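## 4. A mesa como lugar de arrumação

### 4.1 O que conta como "posto no sítio"

Antes de entrarmos nos resultados propriamente ditos, convém demorarmo-nos um pouco numa questão que, à primeira vista, parece quase trivial e que nos ocupou mais tempo do que gostaríamos de confessar: quando é que uma mesa está arrumada? Qualquer pessoa que já tenha partilhado uma cozinha sabe que a resposta depende muito de quem pergunta. Para uns, basta que a comida esteja dentro de alguma coisa; para outros, uma fruta numa taça ainda é desordem se a taça estiver no canto errado. Nas conversas com os participantes ouvimos as duas versões, muitas vezes da mesma pessoa e com poucos minutos de intervalo.

Adotámos, por isso, a distinção proposta internamente por Everaldo Sales nos primeiros cadernos do projeto Vorum, entre *conter* e *colocar*. Conter é meter um objeto num recipiente, seja ele qual for. Colocar é dar-lhe um lugar que outra pessoa da casa reconheceria sem ter de perguntar. A diferença é subtil — e confessamos que dois dos anotadores a acharam, de início, subtil de mais —, mas revelou-se muito útil quando passámos das entrevistas para a observação de mesas concretas, com comida de brincar e loiça de vários tamanhos.

A escolha de alimentos de brincar merece também uma palavra. Frutas verdadeiras amadurecem, mancham, cheiram, e as pessoas tratam-nas com um cuidado que varia com o estado em que estão. Com as de brincar perde-se alguma dessa riqueza, sem dúvida, mas ganha-se a possibilidade de voltar à mesma coleção de peças em setembro e em janeiro. Os participantes, aliás, não deixaram de as tratar como comida: ninguém nos perguntou se o ketchup devia ir para junto dos morangos, e houve quem se risse com gosto só de imaginar a hipótese.

A Figura 3 mostra uma disposição em que a loiça e os alimentos partilham o tampo branco, com o frasco de ketchup deitado no tabuleiro oval e a banana, de casca aberta, fora de qualquer recipiente. No vocabulário que acabámos de apresentar, o ketchup está contido; se está colocado, é outra conversa, e voltaremos a ela mais adiante.
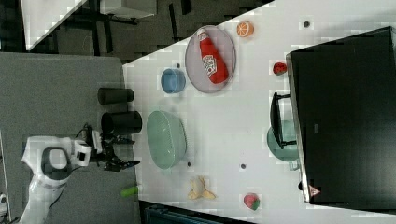
**Figura 3.** Loiça e alimentos sobre o tampo branco: frasco de ketchup no tabuleiro oval, taça azul pequena, taça oval verde-clara e frutas de brincar, entre elas uma banana e uma rodela de laranja.

Mostrámos disposições deste género nas 57 entrevistas do estudo, sempre com a mesma pergunta de abertura: "Por onde começava?". A formulação é de Tarun Nautiyal, que insistiu, e bem, em que não se falasse de arrumar nem de limpar, para não sugerir à partida que alguma coisa estivesse mal. Muitos começaram pela taça maior, que viam como destino natural da fruta. Outros preferiram tratar primeiro do frasco deitado, e vários explicaram que uma embalagem nessa posição os incomodava mais do que uma fruta solta, embora lhes custasse dizer porquê. Uma participante contou-nos que em casa da avó o ketchup se guardava sempre de pé, ao lado do azeite, e que não conseguia olhar para ele de outra maneira.

### 4.2 Taças grandes, taças pequenas

O tamanho dos recipientes pesou mais do que tínhamos previsto. A taça verde-clara atraiu quase todas as propostas que envolviam juntar frutas, ao passo que a azul, mais pequena, foi reservada para peças isoladas ou deixada de lado "para o molho", expressão que encontrámos em 9 transcrições e que nos apanhou um tanto desprevenidos. O tabuleiro ficou num lugar intermédio: uns chamavam-lhe prato, outros travessa, e o nome escolhido parecia orientar bastante o que se seguia. Quem dizia travessa queria servir. Quem dizia tabuleiro queria transportar tudo de uma vez para outro lado, e aí o frasco já lá estava bem.

Quanto às peças deixadas fora dos recipientes, a banana deu origem às discussões mais animadas. Com a casca aberta, lembrava a alguns participantes uma refeição a meio, e por isso sugeriam deixá-la onde estava até que alguém a acabasse. Registámos estas respostas numa categoria própria, a que demos o nome de *suspensão*, e que não figurava na grelha herdada do estudo de Pathak. Pareceu-nos injusto contá-las como omissões: deixar uma coisa na mesa pode ser uma forma de atenção a quem ainda lá vai voltar.

Os dois anotadores divergiram sobretudo nestes casos. As divergências foram resolvidas em conversa, com as transcrições à frente, e a versão final da grelha distingue agora a suspensão declarada, em que o participante justifica a espera, da simples ausência de menção. Na secção 5 aplicamos essa grelha revista às respostas recolhidas em Goltside.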